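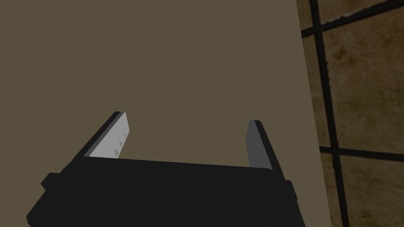

Ferhat Gökçe asks whether Plellach goes sticky if you leave too much on. Yes, it does. Wipe it off while it's still wet, go over it again with a clean cloth, and keep the coats thin. Had three emails on the same thing so it's going at the top of the page now.

# Plellach worktop and table oil, 500 ml

Clear oil for bare wood. Tables, worktops, chopping boards, shelves. Mixed and tinned by us at Ninstead. Dries to a low sheen, not shiny. Smells a bit for the first evening, then goes.

In stock again – new tins, same oil. The old label said "satin", ignore that if you've got one at home.

## What you need

- one tin of Plellach
- lint-free cloths (old T-shirt is fine, no towels, they shed)
- 600 grit paper for between coats
- gloves
- window open

## How to put it on

Sand the wood and get all the dust off. Vacuum, then a dry cloth. Not a damp one, raises the grain and you're back to sanding.

Stir the tin, don't shake. Pour a little on the cloth and work along the grain. Leave it for a few minutes, then wipe off everything that hasn't soaked in. Edges and undersides too if you can reach.

Wait 4 hours. Longer in a cold room. Quick rub with the 600, dust off, second coat same as the first. 2 coats is enough for most tables. End grain drinks it, so give that another go around the sink cut-out.

Leave overnight before anything goes back on top. Hot pans – give it a week.

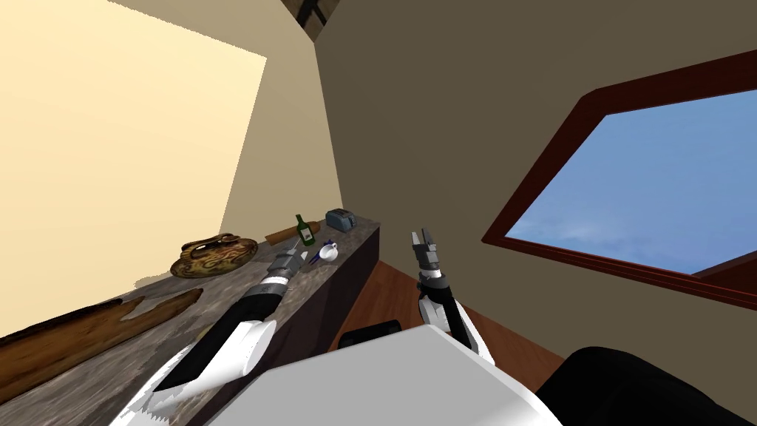 *Long kitchen counter, white mug out, wooden floor.*

## Clearing up

Oily cloths can catch fire on their own if you scrunch them up and bin them. Really. Lay them flat outside till they're stiff, or soak them in water first and then bin. Same goes for the gloves if they're soaked through.

Brushes come clean with white spirit. Skin, washing-up liquid and a bit of patience.

## Won't work on

Laminate, stone, tile, painted wood or anything already varnished. It just sits there. If you're not sure, drip some water on a hidden corner. If it beads up, theres a finish on it and that needs to come off first.

## Looking after it

Warm water, soft cloth. No bleach, no scourers. When a patch starts to look dull, rub a bit more oil into just that patch. No need to strip the whole top.

For coloured wood look at Yaman, our tinted version, same method. Trastis is the outdoor one, don't use it on anything that touches food.

Lid back on tight or it skins over. Part-used tins keep best somewhere cool, stored upside down once you've definately got the lid on.

Page updated 2021-05-24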